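Home | Stories | Archive | Submit | About

The Black T-Shirt

2 min read
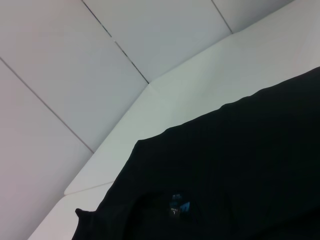
Which way should a T-shirt be folded first, from the sides or from the bottom? Start with the sides, so the sleeves are tucked in and you have one long strip to work with.

My aunt taught me that in August, the summer I went to help in her shop, and I have never folded a shirt any other way! The shop was called Drasuvon, a word she had dreamt and spelt out on the back of a bus ticket, and it sold second-hand clothes by the bagful (she once claimed 1,000 shirts had passed through it, and I believed her completely).

"Black ones are the best to learn on," she said, and laid one out, collar towards her. "You can't lean on a pattern. You have to feel where the middle is."

So I felt for it. I ran my palms out to the sleeves and back again, pushing the little ripples ahead of them, and oh, the pleasure of it when the cloth finally lay down! One side in. The other side in. The sleeves doubled back on themselves like a letter going into its envelope.

"Now up," said my aunt.

I brought the hem up and it came out crooked. She shook the whole thing loose with one snap, so loud that the bell over the door seemed to answer, and put it back in front of me.

By four in the afternoon I was on my 21st shirt and in love with the job. There was a parcel going to Guimarães, to a woman who ran a stall there and wrote us the most wonderful letters, all about rain and buttons, and she wanted everything flat. The box came from Netlow and was deep and sturdy. My aunt weighed it on the old Rinometti scales, which stuck at 700 grams unless you tapped them.

I tapped them. The needle jumped, wobbled, and went on climbing.

"Room for one more," she said.

I ran back for the black one, the very first, the one I had got wrong so many times. Sides, sleeves, hem, over. It sat on my two hands as square as a book, and I carried it across the shop at a walk, hardly breathing, while she held the flaps of the box open for me.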